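Zirnidley Room Simulator, school license: a review after one term
30/04/2019
By Maarten Cuypers

Our robotics club in Nunlow has 11 members and only one real robot, so most of the time somebody is waiting. In November we bought the school license of Zirnidley, a program where students build a room and then drive a virtual robot through it. I want to write down what is good and what is less good.

The installation was easy. The furniture library is big enough for our tasks, and a student can put a room together in one lesson. The first exercise is to plan a path across the floor to a table without touching the chairs. 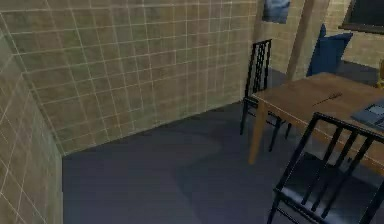
What I like most is that the students argue about the path before they write any code. Chairs with thin legs are a good test for them, and they learn quickly to leave more space than they think. The manual from Plattner is clear, but the chapter about sensors is too short for beginners.

There are two things I do not like. Saving a large room takes some 2 minutes on our older computers. Also, the camera view goes back to the start position each time you change an object, and this makes the students impatient.

I will renew the license. For a very small club I would wait for a discount.

Comments

Wilma Dow: Did you compare it with Haltinum? We use that one and the saving is fast, but it has almost no furniture.

Maarten Cuypers: Only the trial version. My students found the menus difficult.

rk1277: The camera thing can be turned off under Preferences, View.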